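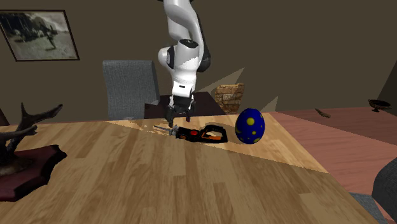
Nornudov tool library gets a home of its own in Lurska

Anyone who has ever bought a tile cutter for one bathroom and then moved it from closet to closet for a decade will understand why people in Nornudov are so fond of their tool library, and why there was such a crowd on Cerkuter Street this June when it opened the doors of its first real home.

The library has spent its whole life so far in borrowed corners. It began in a garage on the north side of town, moved to the back of a church hall, and then shared a storage room with the youth theater, where the ladders had to be carried out past racks of costumes and at least one cardboard horse. The new space, in the old Munshi dry goods store in the Lurska neighborhood, has wide front windows, a loading door at the back and, to the great joy of everyone who remembers the church hall, its own parking.

"I keep walking in and just standing here," said Aishwarya Chacko, who started the library and still runs it. "We had a customer last week who asked me where the bathroom was, and I was so proud to be able to tell her we have one."

Members borrowed tools 1540 times last year, mostly in the spring and early summer, when the whole town seems to decide at the same moment that the fence can't wait any longer. Pressure washers are the most requested item by a long way. After those come the hedge trimmers, the carpet cleaner (which has its own waiting list, kept on a clipboard by the register) and the tall orchard ladders that go out every fall and come home with leaves stuck in the hinges.

A household membership costs $16 a year, and that price is staying where it is in spite of the move. Chacko said she had gone back and forth over it through the winter, because the new place does have to be heated, but in the end the rent from Munshi was kind enough to leave the fee alone. The Munshi family still owns the building and lives nearby, and they have signed the library up for a long lease. They also left behind the store's oak counter and the brass yardstick that is screwed to it, and children have already been seen measuring their arms against it.

Some things will work a little differently from now on. Most tools can be kept for a week, as before, but the pressure washers and the carpet cleaner now go out for two days at a time so that more people get a turn in the busy months. Reservations can be made by phone or at the counter. Members who want to borrow a saw or any other cutting tool for the first time will be asked to stay a few extra minutes while somebody goes over it with them, and they should bring closed shoes if they'd like to try it out in the workroom. Late fees are gone. Chacko said the fees never brought in much money and made people shy about coming back, and she would much sooner have the drill. 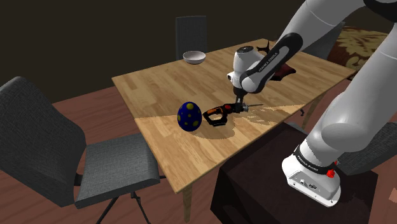

A handheld power tool on a table with a light, plank-patterned top.

The workroom is the part that longtime members talk about most. In the old places there was never a spot to work in, so anyone living in an apartment had to saw boards on a balcony or beg the use of a friend's driveway. Now there are benches along the back wall, good lights and a door that closes on the noise, and members can book a bench for a morning or an afternoon at no charge as long as they sweep up when they finish. One couple from the Lurska side had already reserved a string of mornings for a set of bunk beds, and a retired bus driver was asking whether a canoe would fit through the loading door. (It will, he was told, if he takes his time at the corner.)

There will be evening classes too, starting once the summer rush has died down. The first ones planned are patching drywall, sharpening kitchen knives and garden tools, and a beginners' session on reading a tape measure that Chacko insists is nothing to be embarrassed about. She took one just like it herself when she bought her first house, and she still has the crooked bookshelf she made that month. It stands behind the counter, holding the owner's manuals.

The idea for the library came from that same house. Chacko needed a floor sander for one weekend, could not find one to rent closer than the next county, and finally borrowed one from a neighbor who had been storing it for years and was delighted to see it used. By the end of that summer she had knocked on most of the doors on her street and written down who owned what. The first list had 107 tools on it, including, she said, a truly surprising number of post hole diggers.

The library still grows in much the same way, through things that people no longer need or no longer have room for. Donations can be dropped off at the loading door any time the library is open. Hand tools are welcome in nearly any shape, even rusty, and so are garden tools, clamps and sawhorses. Power tools should be in working order and come with their cords or chargers, please, since hunting down a battery for a discontinued model has eaten up more afternoons than anyone there would like to remember. Gas cans, paint and chainsaws can't be accepted.

What the library could use most at the moment is a second carpet cleaner, and after that, shelving. There is a good deal of wall left to fill, and for now the paint rollers are living in apple crates.

Opening hours stay the same as they were at the youth theater, with one added evening a week until 8 p.m. for people who can't get away during the day. Members can keep using their old cards. New members need to bring something with their address on it, and can usually walk out with a tool on the same visit, unless it's the first warm weekend of the year, in which case Chacko suggests calling ahead about the pressure washer.

Contact the newsroom | Copyright Nornudov Community News, all rights reserved | Back to top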